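Search this site Go Enter keywords

2023-03-30
By the Home & Table desk

The Counter Is a Border Dispute
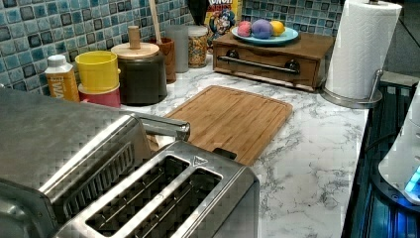
The woman who has agreed to talk to me about her kitchen would like it known that she does not hoard. She lives on the second floor in Zistville, above a shop that repairs zippers, and she has turned down every suggestion that she put her name to any of this. "My sister reads your site," she says. Her kitchen is small and she runs it like a minor port. What goes at the front and what goes at the back has been settled through years of low-level argument with her husband, who likes toast. He has done well out of it. The toaster and the toaster oven sit practically elbow to elbow, both stainless steel, and the bamboo cutting board has to make do with the stretch behind the toaster.

"People ask why we need both," she says. "I ask too. He says they do different things. They both do toast."

She moved in from Bulliva in July, nearly three years ago, with a rented van and a rule that nothing would live on the counter. The rule lasted until breakfast. After that she tried a system she had read about, in which you photograph each object and ask whether you'd pay to store it. She got as far as the spoons.

These days her policy is that anything may stay out if it stands against the tile. Containers form a line along the back, and the line is the law. The dark canister with the wooden lid was bought at the Pacheco flea market, where the seller wanted 300 for a set and she talked him into parting with one. She won't say what she paid. "Less than he wanted and more than I told my husband."

I ask about the yellow container perched on the pinkish-red one. She says stacking is permitted because it uses no extra counter. I point out that this logic has no upper limit. She says the cabinets do.

The tile was her one extravagance. She had set aside 169 for the whole backsplash, having measured it herself with a dressmaker's tape, and the blues and teals she fell for cost 114 more than that. She wanted small squares because large ones "look like a swimming pool that gave up." Cleaning the grout has since taught her something about small squares, and she'd prefer not to discuss it.

Her husband passes through twice while we talk. On the second trip he makes toast.

Does she cook much? "I chop," she says. Dinner is mostly soup, from a Dondumell cookbook that has lost its cover and the first chapter, so she has never learned what the author considers basic. When there is real chopping to do, the board comes forward and the toaster goes onto a chair. He has been known to use it there.

Last updated 2 hours ago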